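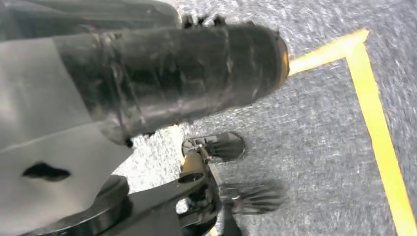

Section 4: Setting up the Pemavine whole-house water softener

Print this page | E-mail this page

Read this section before you open the salt bag. The quick-start card in the carton says the unit is ready in 30 minutes. I have put in a lot of these and never come close. Set aside an afternoon, and don't start on one when the hardware store is about to close.

4.1 Before you begin

1. Test your water. The test strip in the carton gives a color, and the color chart gives a range so wide you could park a truck in it. Get a proper hardness number from your water supplier or a lab.
2. If the number is low, think about sending the unit back. A softener on soft water does very little except use up salt.
3. Find the main shutoff and make sure it closes all the way. Old gate valves often don't.
4. Check that there is a floor drain or standpipe within reach of the drain hose. The hose can be lengthened, but the sales brochure is more cheerful about this than I am.

Note: Outdoor faucets should be piped ahead of the softener. Plants don't care for the treated water and you would be paying for salt to wash the driveway.

4.2 Connecting the bypass valve

1. Close the main shutoff and open the lowest faucet in the house. Let the line drain.
2. Push the bypass valve onto the two ports at the back of the head. The arrows on the valve must match the arrows on the head.
3. Fit both clips. They feel seated before they are seated. Pull hard on the valve, then pull again.
4. Connect the inlet and outlet. Hand-tighten, then a quarter turn with a wrench.

CAUTION: Do not solder with the valve attached. The plastic will warp and the warranty does not cover it, whatever you were told in the store.
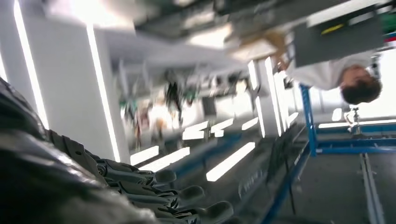

5. Set the bypass to BYPASS and open the main slowly. Look for drips at every joint. Wait ten minutes and look again.

4.3 Filling the salt tank

1. Pour in 60 pounds of salt pellets. Skip rock salt, which leaves mud in the bottom of the tank.
2. Add three gallons of water by hand. This is for the first fill only.
3. Put the lid on.

Note: Dendberg sells a "high purity" pellet at a higher price. I ran it next to the plain kind for a year and could not tell the tanks apart. Buy it if you like the bag.

4.4 Programming the head

1. Plug in the transformer. The display shows 12:00 and blinks.
2. Set the clock, then hold SET until HARD appears. Enter your hardness number.
3. Leave the regeneration time at 2 a.m. unless someone in the house showers at that hour.
4. Leave ECO off for the first month. It is meant to save salt by guessing how much water you will use, and it needs some history to guess from. I am not convinced it guesses well after that, either.
5. Turn the bypass to SERVICE, a little at a time, and start a manual regeneration.

CAUTION: Do not drink from the taps until the first cycle is complete. Run a cold faucet until the water is clear.

If the display shows E2, unplug the unit, wait a minute, and plug it in again. The help line will tell you the same thing after a longer wait.

Section revised by Iona Geddes, Tuesday, July 20, 2021

This site uses cookies to remember your settings. Accept | Manage cookies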